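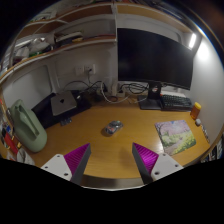
42

Chapter 3
Comparing Hand-Held Grippers

3.1 Why compare at all

A gripper that works well in one person's hands may work badly in another's. The same is true of the objects it has to pick up. Before a lab settles on a finger design, it should put two or more designs through the same tasks, on the same surface, with the same people holding the tool. This chapter covers how to set up such a comparison and how to read the results.

Chapter 2 dealt with grippers bolted to an arm. A hand-held gripper removes the arm, its controller and its timing from the problem. What remains is the fingers, the camera and the operator. That makes it a cheap place to start, and most of the mistakes in finger design show up at this stage.

The examples come from a trial run over one month, May, by Baiba Laur and Darius Luik. They compared two sets of fingers, called Sepp and Florketti after the workshops that molded the inserts. Both sets use the same mounting plate, so they could be swapped without moving the camera. The trial produced 683 recorded grasps. Of these, 103 were thrown out because the operator had started before the recording did. Section 3.6 returns to that figure.

3.2 Approach and closure

It helps to divide a grasp into two phases and to judge them separately.

The approach is everything up to first contact. The fingers are open, and the operator is lining up the gap with the object. The things to record are the opening width, the angle of the tool, and how much of the work surface the camera can see past the fingers. A wide-angle lens bends straight desk edges into curves, and operators who are new to it tend to misjudge distance. Citlali Gallegos, who trained the operators for the trial, had each of them practice on a desk before any grasps were recorded.

Closure begins at first contact and ends when the operator stops squeezing. The things to record are where each finger touches, whether the object shifts or turns, and whether both fingers arrive together. Ribbed inserts bend as they close, and a good pair bends by the same amount on each side.
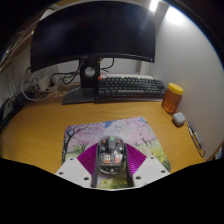
Figure 3.1 Closure on a computer mouse with a clear shell. The black strips on the inner faces of the fingers lie along its left and right sides.

A computer mouse is a useful test object. It is common, it has rounded sides, and it is made to be held from above. A clear shell adds a second difficulty, this time for the camera. Software that finds an object by its outline may pick out the inner parts instead and place the edge too far in. If the mouse sits on a patterned pad, the outline is harder still to separate from the background. For this reason, run the object once on a plain surface and once on a printed one, and keep the two sets of results apart.

3.3 Keeping the conditions the same

Change one thing at a time. If the fingers are being compared, then the lens, the lighting, the desk and the order of the objects should stay fixed. Lamps and windows matter more than beginners expect. A bright reflection on a desktop can hide the edge of a small object, and it will move when the tool is tilted.

Other items may stay on the desk. A cleared bench gives tidy numbers that seldom hold up elsewhere. Write down what is there and leave it in place until both sets of fingers have been tried.

Operators should change over halfway through, so that neither design gets all the practiced hands. Laur and Luik left this step out of their first session and had to repeat it.

Terms to know
Approach, closure, insert, mounting plate, opening width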